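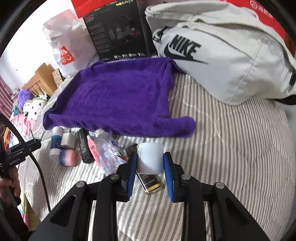 *A white container between the padded jaws of a gripper, with small items along a purple towel on the bed.*

Sep 20, 2018

Clearing a bed of small clutter is the chore Cernico has picked to show that household machines are nearly ready for the home. The company said its tidying system, called Prernska, handled 2,473 objects in trials that began in July, and that it hopes to place the system in homes within two years.

The number sounds big. Cernico didn't say how many of those objects ended up where they belonged, or how often a person had to step in. It also gave no price. A spokesman said a full bed takes "under 20 minutes," which most teenagers could beat if they were paid to.

Small things are the hard part. Bottles roll, packets slide, and a soft towel bunches up under whatever is on it. Shops have the same trouble with mixed shelves, and the retailer Nutsugah dropped a restocking test after five weeks.

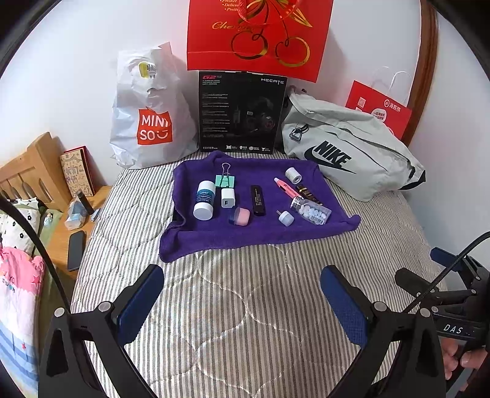 Flirberg, which sells storage bins and has followed the trials, thinks the doubters are asking for too much too soon, and says a slow machine that works while the owner is out would still find buyers.

Maybe so, but those buyers will want to know what gets dropped. Cernico says it will publish its error rates with the next round of trials, and has set no date for them.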